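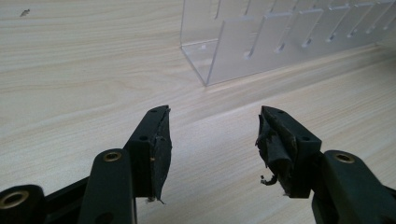
I've been meaning to write about letters for a while now (the paper kind, with a stamp on the corner and somebody's handwriting going a little crooked toward the end of the line) and what finally pushed me into it was one that came from my old neighbor Fuseini Sowah, who moved to Valente last September and took the best tomato plants on our street with him.

Four pages! Both sides! I had forgotten what it's like to get a thing like that. I read it standing up by the mailbox, and then I made coffee and read it again sitting down, and then I read the good parts out loud to my sister over the phone, who has met Fuseini maybe twice but laughed in all the right places anyway. He wrote about the bakery under his apartment and how the smell wakes him before the alarm does, and about a long fight with the bus company over a lost umbrella, and he spent most of a page on his daughter learning to drive, which I gather is going slowly.

When I was a girl my grandmother wrote to her cousin in Kirnitz every week. She had a shoebox for the answers, and when the shoebox was full she got another one, and by the time we cleaned out her closet there were over 400 letters in there, tied up with kitchen string. Most of them were about the weather and whose knees were bothering them. I kept 18 of the best ones and my aunt has the rest. There's one where the cousin goes on and on about a goose that had gotten into the church, and then changes the subject without ever saying how they got it out, and I still think about that goose.

So I decided I was going to write back properly, and let me tell you, my hand is not what it used to be. I'd filled half a page and it ached all the way up to the elbow. My handwriting has gone downhill too, all those years of typing, and I had to throw out the first try because even I couldn't tell what I'd said about the Hendersons' fence. The second one went better. I slowed down, and I stopped trying to be interesting and just told him what had been going on, the new people in his old house (nice, two dogs, no tomatoes) and the street being dug up again and my never-ending trouble with the back gate.

It took me the better part of an evening, and I enjoyed every minute of it after the first ten. You can't really fuss with a letter the way you can with an email. If you wander off, well, you've wandered off, and the other person just has to come along with you.

I've bought a book of stamps and a pad of that thin blue paper, and next on my list is my college roommate, who I owe a letter from so far back that I'm a little embarrassed to start it. If you have a good way of opening a letter that's years overdue, please leave it in the comments, I could use the help. And Fuseini, if you're reading this, yours went in the mail this morning.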